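Nidgate Releases Matte Worktop Finish for Shared Kitchens and Teaching Rooms

New low-gloss surface enters production in October in white only

COTO – Nidgate, a maker of work surfaces for schools, clinics and shared kitchens, has added a low-gloss white finish to its Allach line of tabletops. The finish will be offered on all standard Allach sizes from October. Orders placed before then will be filled with the existing satin finish unless the buyer asks to wait.

The new finish was developed in response to complaints about glare. Under bright ceiling lights, the satin top reflects enough light to make small items and spills hard to see from a seated position. The matte top scatters light more evenly. It uses the same core, the same edge band and the same fasteners as the current product, and existing leg frames do not need to be changed.

Nidgate tested the finish over 2000 wipe cycles with a mild detergent and a damp cloth. Test panels were checked for change in gloss every 100 cycles. A second set of panels was used to check resistance to common food stains, including mustard, beet juice, coffee and cooking oil. Stains were left in place overnight and then cleaned with warm water. The full test report is available to buyers on request under reference 2812.

"The hard part was texture," said Seren Jenkins, head of surface development at Nidgate. "A rougher surface cuts glare but holds dirt. We went through a long run of samples before we had one that cleaned as well as the satin top, and we dropped two that looked better on paper."
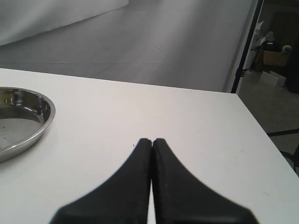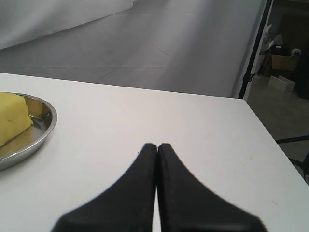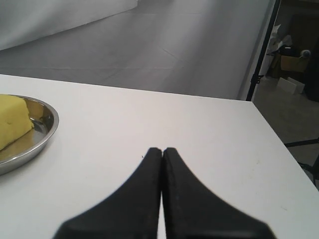 White tabletop, with a round stainless steel dish at left in all three views.

The matte finish is not suited to every use. Nidgate does not advise it for rooms where solvents are handled, or where hot pans will be set down without a mat. Scouring pads and powder cleaners will polish the surface over time and leave shiny patches – these cannot be repaired on site. Care instructions will be packed with each top and will also be posted with the Allach product sheets.

Distribution will be handled by Biswas, which already supplies the satin version. The minimum order for direct delivery is unchanged. A first production run of 400 tops is planned, with priority given to buyers replacing tops in rooms already fitted with Allach frames.

"Most of our customers replace a few tops at a time," said Vusumuzi Venter, product manager at Biswas. "They need to know the new ones will bolt onto what they have. These will. The white is matched to the satin version, but the two do look different side by side, so we suggest changing a whole room at once."

Sample squares in both finishes can be ordered through Biswas. Prices for the matte version will be sent to current account holders ahead of the October start date.

About Nidgate
Nidgate designs and makes tabletops, counters and leg frames for shared workspaces. Its offices and test room are in Coto.

Press contact: Seren Jenkins, Nidgate, Coto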